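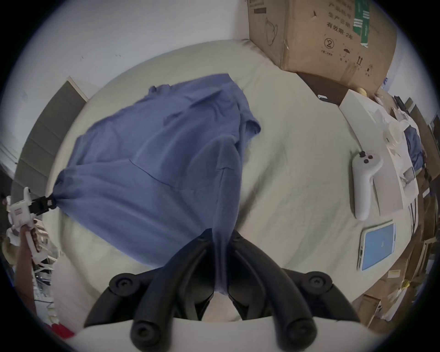
How the Nadent Hand Gripper Learns to Fold

What is it?

The Nadent is a tool with two fingers that a person holds in one hand. It is sold by a company called Inura. It comes in a kit of two, one for the left hand and one for the right. When you squeeze the handle, the fingers close. When you let go, they open.

A small camera sits on each tool and looks down at the fingers. The camera records what the fingers do. Later, a computer uses the recordings to teach a robot arm the same job.

Why cloth?

A block keeps its shape when you pick it up. Cloth does not. If you pull one corner of a blue cloth, folds and creases run across the rest of it. The robot has to find an edge or a corner in all those folds. This is hard for a machine.

Two grippers help. One can hold a corner while the other pinches the cloth somewhere else. Pulling in two directions makes the cloth flatter.

How many tries does it take?

One try is called a demonstration. Annick Lacroix, an engineer at Inura, recorded 1,687 demonstrations for the cloth lesson. Her first robot was trained on only 400 of them. It could grab a corner, but it often let go too soon.

What is in the kit?

Two grippers
Two charging cables
A set of spare finger tips
A booklet with 12 lessons

What did our testers find?

Mathis Leblanc and Jérémie Jacquet tried the kit at the Nurnholm science club. The fingers held thin cloth well. Thick towels slipped out if they were pinched at the hem. The handle is wide, and children with small hands had to squeeze with both. The booklet is clear, except for lesson 7, where two of the drawings are in the wrong order.

Can it hurt you?

The finger tips are rounded. They can still pinch skin, so keep your other hand away from the gap when you close them. Ask an adult to charge the grippers.

Words to know

Gripper: the part of a robot that holds things.
Demonstration: one recording of a job being done.
Training: using many recordings to teach a computer.

Text by Baptiste Lefèvre. Last updated 02/04/2021.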